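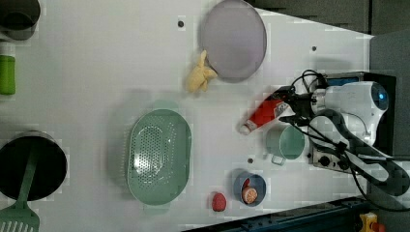
The mint mug and the mint colander, with the green slotted spatula down in its pot.

18 February 2024

So I've finally started on the kitchen things, after promising myself I'd do it before Christmas. The rule is that everything comes out and gets looked at, and only what we use goes back. The colander is staying, obviously. I drain everything in it, pasta, potatoes, the lot, and it's big enough for a proper family dinner. The mug stays too – it's my tea mug and I won't be taking questions!

Plates are harder. I've got far too many odd ones and I'm fond of every single one of them.

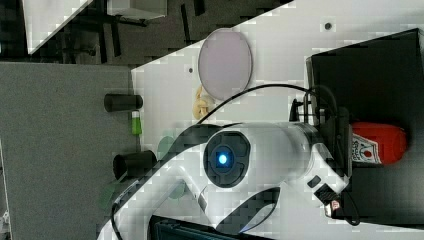

My friend Vibeke says to put the odd ones in a box until May and see which I miss. She did that with her baking tins and ended up giving away 28 of them (28! who has that many tins?). I might try it, though I know I'll be rummaging in that box by next week. Next up is the cutlery drawer, and I'm dreading it – I still can't find the good peeler.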